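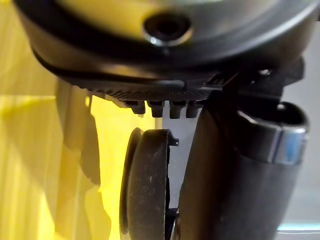 How do you clean the black plastic on shop gear without making it worse?

Posted 20th October in Workshop & Garage

I have a bench full of black and dark gray equipment, bought back when I thought it looked serious. What it looks like now is a record of everything I've touched since February. The smooth matte covers go blotchy when I wipe them, and the ribbed bits hold dust like they're being paid for it. Glass cleaner left streaks. Is there a trick, or do I switch the lights off?

Travell51
Microfiber cloth, barely damp, one drop of dish soap in a bowl of water. Dry it right away with a second cloth. For ribbing, a soft toothbrush, along the grooves and never across. Skip the glass cleaner — on matte plastic it mostly moves the grease to a new address. Unplug things first, and keep water out of any holes or screw heads. I do mine every 3 months, or when company's coming.

ronidum_shed
Furniture polish. Looks great.

Sperling793
Please don't use furniture polish. It looks great for six days and then it's flypaper. Mine took three rounds of soap to get off, and one corner is still shinier than the rest.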